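29 October 2023

Slept till half past eight, which never happens, and then lay there thinking about commas. Specifically about the commas inside the product descriptions, because that's where Friday went wrong and I still hadn't worked out how I was going to fix it. So much for a day off.

I'll back up a bit, mostly for my own sake, because when I read this in a year I won't remember any of it. The shop is moving. The old store software has been creaking since spring and the new one is supposed to be live before the holiday rush, and the part that landed on me is the catalog. All of it. Every lampshade, every cord, every little brass fitting that sells twice a year. Some 3000 products, if you count the color variants as separate things, and the new system very much does.

Imke made the plan. Imke Kramer is good at plans. Hers had the whole export in one file, one evening for cleaning it up, one evening for loading it in, and a free weekend at the end. I remember looking at that plan and feeling quite cheerful about it!

The export came out fine. I opened it in the spreadsheet to have a look, just a look, and saved it without thinking, and that was mistake number one. All the item codes that start with a zero lost the zero. I didn't notice until Thursday, when I searched for a Hamdy pendant by its code and got nothing, and then another one, and then the penny dropped. Every Hamdy code starts with a zero. So does half of Nustier. I'd spent two evenings tidying a file that had been broken since the first minute of the first one.

I could have cried. I made toast instead and exported everything again. This time I brought the code column in as text (you have to tell it so during the import, there's a little dropdown above each column that I have walked past for maybe ten years) and the zeros stayed put. Then I had to redo the tidying. Some of it I could paste over from the old version, matching on the product name, except that the names aren't unique either. We have "Shade, linen, small" nine times over. Who did that? I have a bad feeling it was me.

Then came Friday. I loaded a test batch, feeling careful and grown up, and the checker spat back 105 errors. It was long past dinner by then. I scrolled through them with my coat on, because I'd been planning to leave, and they all said more or less the same thing in slightly different words, something about the wrong number of columns. And that was the commas. Somebody wrote lovely long descriptions years ago, full of commas and quotation marks and even inch marks, and the inch marks are the real devils. The system sees an inch mark and thinks a quotation is starting and then it swallows everything up to the next lamp that has a size in it. I had one product whose description contained four other products.

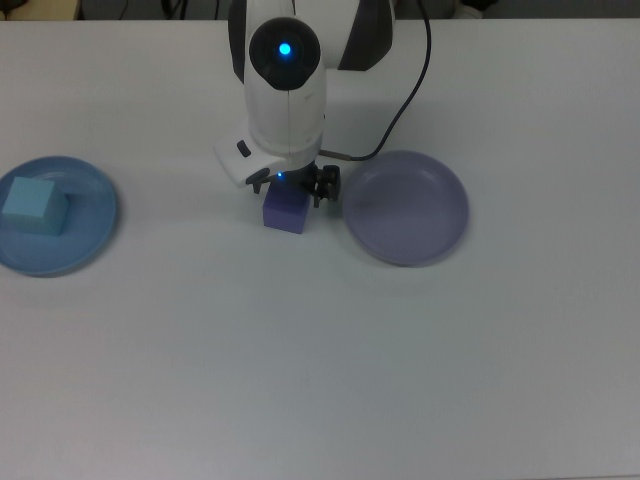

White arm, white table, two blue lights.

So, this morning. I had told myself I wouldn't open the laptop before lunch and I kept to that by going for a walk, down to the canal and along to the second bridge. Cold and bright, leaves all over the path. Saw a heron standing on the lock gate looking furious. I bought rolls on the way back, and a pumpkin, which I carried home under one arm like a football and which is now sitting on the washing machine waiting for me to decide whether it's soup or a face.

Called Mom. She's fine, the boiler is not. A man is coming about it and until then she's going to bed in a hat. I offered to drive over with the heater and she said absolutely not, she likes the hat. She asked how work was and I said I was fighting with a spreadsheet, and she said "are you winning" and I had to think about it.

Opened the laptop at one. All right, ten to one.

I'd written to Sorin on Friday night, a long whiny message with a screenshot, and his answer was sitting there. Sorin Moldovan writes messages the way other people write shopping lists. It said: change separator to pipe, inch marks to "in", check for line breaks. And I sat there feeling a bit stupid, because of course. If the descriptions are full of commas, don't use commas to split the columns. Use the upright line thing that doesn't appear in any description ever. I checked, just in case. It appeared in two of them, both times as somebody's idea of decoration between the width and the height. Took those out by hand.

The inch marks were a find and replace, and I did it on a copy this time (I do learn, slowly). I searched for a number followed by the mark so I wouldn't wreck the real quotation marks around people's nice phrases. That needed one of those search patterns that look like a cat sat on the keyboard, and I had to try it five or six times on a single row before I trusted it. Then I let it go on the whole column and it was over in a blink. After all that!

Line breaks were worse. Somebody had pressed enter in the middle of descriptions to make little paragraphs, and you can't see that in the spreadsheet unless you make the rows taller. I've swapped them for a space. It means some of the longer texts are now one solid lump, and Luminița is going to have opinions, as they're mostly her texts. I'll tell her on the phone and not in writing. We can put the paragraphs back later for the things people really buy.

Ran the test batch again around three with a cup of tea next to me that I forgot to drink. It took ages. The little bar went to the end, went back to the beginning, which I think it does just to be cruel, and then: nine errors. Nine! I got up and walked around the kitchen.

Seven of the nine were categories. The new store wants the whole path written out, Lighting and then a slash and then Ceiling and so on, and it's fussy about capitals, and I had "Table lamps" in one place and "Table Lamps" in another, so it was trying to file things under a category that didn't exist. Easy. The last two were pictures it couldn't find, both from the Tellonov range, and both because the file name had an ș in it. Renamed them. I should probably go through all the picture names looking for letters like that before the real load. Writing it here so I'll remember.

After that I did a thing I'm quite proud of. I stopped. I wanted so badly to just press go on the whole catalog, and I could feel myself reaching for it, and then I thought about prices. I hadn't checked the prices. So I pulled a handful of products at random and compared old shop to new test shop, and the prices with a half in them were fine, and the round ones were fine, and the sale ones were missing altogether. There's a separate column for the sale price and a start date and an end date, and my dates were written the wrong way round for the new system. It didn't complain. It just ignored them, very politely, and would have sold every single thing in the October clearance at full price.

That one scared me a bit. An error list a mile long is annoying but at least it talks to you.

Fixed the dates. Ran the batch again. Checked the same handful, and then a different handful. They matched.

Zamfira came by at five to bring back the cake tin and stayed for two hours, which was exactly what I needed. She's thinking of leaving Trinbridge. She's been saying so since summer but today it sounded different, she'd been looking at actual listings and she had one open on her phone. It's closer to home and less money. We went back and forth on it, ate all the rolls, and she cut the pumpkin up for me without being asked while she talked, so I suppose it's soup. I hope she does it. I didn't say so because I thought she should get there without me pushing, but then I sort of did say so, at the door, with my slippers on.

The soup came out thin. Too much water, my usual. Ate it with a lot of pepper.

Emilian wants to know tomorrow whether we're still on for loading the whole lot this week. I think yes? I want to do it in chunks, one brand at a time, starting with Nustier because it's the smallest, and I want the stock numbers turned off for the first pass so nothing goes on sale by accident. And I want someone other than me to check the prices. I've looked at them so long that they've all gone flat, I'd believe anything.

Things still floating around in my head: the related products (haven't touched them, they refer to codes, and I bet the codes lost their zeros there too). The old web addresses, which all need to point at something. The two lamps that have the same code and are plainly different lamps.

I moved the clock in the hall back, and then stood there wondering whether I'd already done it this morning. My phone says ten past nine and the hall says ten past eight, so yes, I had. Put it forward again.

Clean sheets tonight. Bins go out first thing.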